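Search the help site
Search questions, tags, models

Gripper pads drift out of parallel after 200 cycles, crushing one edge of wrapped crackers

Tags: gripper, parallel linkage, pads, packaged food

I look after a pair of Landora hand-held grippers used for picking up snack packets and putting them in a tray. Each one has two jointed arms with a blue textured pad at the end. After 200 open/close cycles the pads on one unit no longer meet flat. They touch at the bottom edge first and the gap at the top is big enough to slide a business card in. Square crackers in film come out with one side broken. The second unit has the same cycle count and is fine.

Tried so far: cleaned the pads with isopropyl, re-ran the zero, swapped the left and right pads. The fault stays with the unit. Closing force is set to 18 in the Muddale config tool, same as the good unit. What do I check next?

Last updated: December

Answer 1 (accepted)

If swapping the pads doesn't move the fault, it is in the linkage. On this type each arm hangs on pivot pins at the upper joints. When one pin bore wears, or a retaining screw backs off, that arm stops being a true parallelogram and the pad toes in under load.

Power off and disconnect. Hold the body in one hand, take the pad frame between finger and thumb and rock it toward and away from the other pad. Compare against the good unit. A little play is normal and should be equal left and right. If one side clicks, take out the pins on that arm one at a time and look for a bright ring on the shank. Replace pins in pairs. Clean the old threadlocker out of the screw holes before refitting and use a low strength grade. Tighten until the arm drags, then back off until it swings under its own weight.

Then redo the zero with nothing between the pads. Do not zero on a packet. Film compresses differently every time and the offset will be wrong for the next one.

Check the result on a real packet, held upright, gripped on its two sides. Both pads should lie flat on the wrapper. 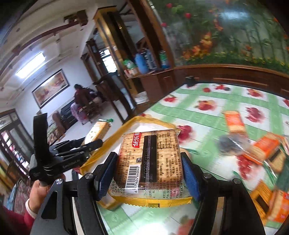 If the packet leans toward one arm as the pads close, the zero is still off on that side. If it stays straight but rotates, the pads are at different heights and you need to look at the frame screws, which are separate from the pivots. Run 50 cycles and check the play again before you sign it off.

Answer 2

Drop the force. 18 is high for crackers, I run 11 on a Lennox with similar pads and have no breakage. Could also be the pads themselves, they go hard.

Comment from the asker: Pads were swapped, see question. Lower force hid the breakage but the gap was still there. One pivot pin on the left arm had the ring described in answer 1. Changed both pins on that arm, re-zeroed empty, gap is gone.

Answer 3

Adding to the accepted answer: keep a log of the play per arm, per unit. We check ours on the Gralldale line every 200 cycles and write down left and right separately. The number matters less than the difference between them. Also look at the cable where it enters the body, if it pulls to one side it can preload that arm and look exactly like a worn pin.

Related questions
Low strength threadlocker on small pivot screws, which grade
Blue textured pads leave marks on clear film
Muddale config tool does not save closing force after restart
Lennox gripper: zero offset changes when warm
How to clean sugar and crumbs out of finger joints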